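Urow two-arm tabletop set - 3 stars, would be 4 without the gripper thing

Review by Yurani Huaranga
Posted in: Arms & Grippers
Verified owner, 14 weeks of use

Short version. Good arms, nice motion, grippers that let go when they shouldn't. Read the fault part before you buy.

We paid 1,872 for the pair with grippers, cables and the Pamolska control software. Setup took an afternoon. Manual is thin but the wiring is hard to get wrong. Arms are quiet, repeat well, and the pointed fingers get hold of small stuff that our old flat ones just pushed around the table.

Now the problem. Third week, right gripper opened by itself in the middle of a lift. No error, no beep. Log said "closed" the whole time. It dropped a glass jar from shoulder height and Alcides was standing closer than he should of been. No one hurt, but that was luck.

Happened again two days later. Then again. 3 drops total before we pulled it off the job.

What we found, after a lot of swearing:
- the connector on the gripper housing works loose when the wrist rolls all the way over
- when it loses contact for a split second the gripper resets, and reset means OPEN
- the software keeps showing the last state it heard, so you get no warning at all

The second one is the real safety issue for me. Who picks open as the default? Agustina wrote to Kerkesetti (they handle the warranty here) and got a polite answer and a new cable. New cable is better. Not fixed. Ran 1,028 grabs on it with the wrist roll limited and had one more release, a light plastic part, no harm done. Default is still open, by the way, you can't change it in the settings, I looked evrywhere.

So our rules now. Nothing heavy, nothing glass. Slack in the cable, a big loose loop, never tied tight to the forearm. Check the plug by hand every morning. Hands off the table when the arms are live.

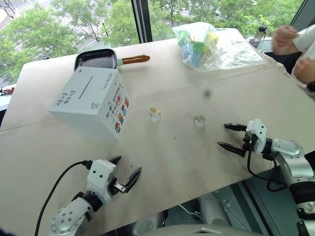
With those limits it's usable, and for sorting light odds and ends I still like it. Reach is good, both arms get to the middle with room to spare. Fidelina wants to keep them, I'd send the right one back if shipping wasn't so crazy.

Also the e-stop button is sold separate. Buy it. Should be in the box at this price.

Pros: smooth, quiet, fine fingertips
Cons: loose plug, opens on reset, status you can't trust

Will update if they ever ship new firmware.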